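Questions I get about Jedden, updated 24 September 2026

I run the Jedden workshops for middle and high schoolers, and I answer my own email, so a lot of you have already had these answers from me one at a time. I've put them in one place now. If yours isn't on the list, write to me and I'll probably add it!

## What do you cover?

Bullying, mostly the quiet kind. Leaving someone out of the group chat on purpose, rumors, screenshots passed around, the "just kidding" comments that go on for a whole semester. We do talk about shoving and threats, but most schools already have a plan for those. The kids I meet want to talk about lunch tables and phones.

## How long is it?

Seven sessions, one class period each. Schools ask me all the time if I can squeeze it into an assembly and I always say no (nicely, I hope). I did assemblies for years and the kids in the back rows were asleep or on their phones, and the ones who needed to talk weren't going to raise a hand in front of 244 people.

## What ages is it for?

Sixth grade and up. The younger version is a little shorter per session and has more drawing and moving around in it. I don't have anything for elementary kids right now and I'd only be guessing if I made it up.

## Do parents get to see the materials?

Yes, all of them. Each family gets the Flulico packet before the first session, with the handouts and the scenarios we read out loud. There's a parent evening too, and please come even if you think your kid has nothing to do with any of this. Those have been some of the best conversations I've had.

## Will my child have to share something personal?

Never. We work with made-up stories, and passing is always allowed. I say so at the start of every session, and the kids who pass in week one are often the ones arguing hardest over the ending of a story by week four.
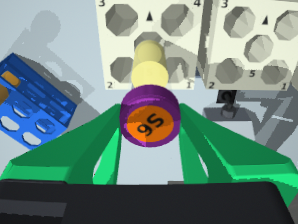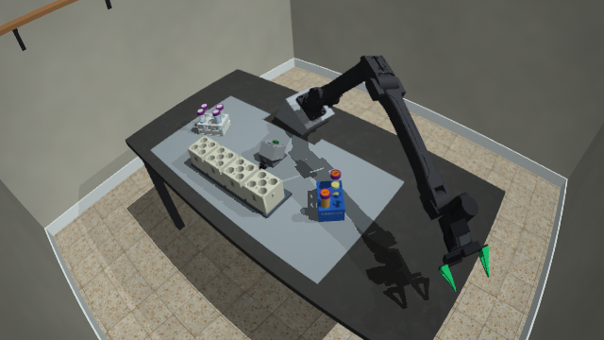 *Simulated robot workspace: gripper and peg first, then the arm and table.*

## What happens if a kid tells you something serious?

I tell the school counselor that same day, and the student knows before I do it. I explain the rule up front so there are no surprises: I can keep a lot of things private, but if somebody is being hurt or might get hurt, I have to pass it on. Your school will have its own reporting steps and I follow those.

## My child is the one doing the bullying. Are they welcome?

Very much so. I don't ask schools to sort kids into groups before I arrive, and I'd rather they didn't tell me. Plenty of students have been on both sides, sometimes in the same month. If you're the parent who got the phone call, I know it's a rotten feeling. Ask your kid what happened, listen all the way through, and save the lecture for tomorrow.

## Should I take the phone away?

It's your call, but think about it before you do. A lot of kids don't tell their parents about mean messages because they figure the phone will be the first thing to go. Save the messages, block the sender, and sit down together over who else can see what. Then talk about nighttime — I'm a big fan of phones charging in the kitchen.

## Does it work?

I get asked this by every principal, and fair enough. We've had 1086 students go through the full set so far, and I hand out a short survey at the start and the end. More kids say at the end that they'd tell an adult. I can't say the workshops alone did that, and a survey only tells you what people are willing to write down. I'll send the whole write-up to anyone who asks.

## Where are you running it?

In Vimgate and Liem at the moment. I can travel a bit farther if two schools near each other book together.

## How do we sign up?

Email me with your grade levels and how many classes you have. I need at least 10 students in a group or the discussions get awkward. Spring fills up early, and April is usually gone first, so if you're set on April, write to me before winter break.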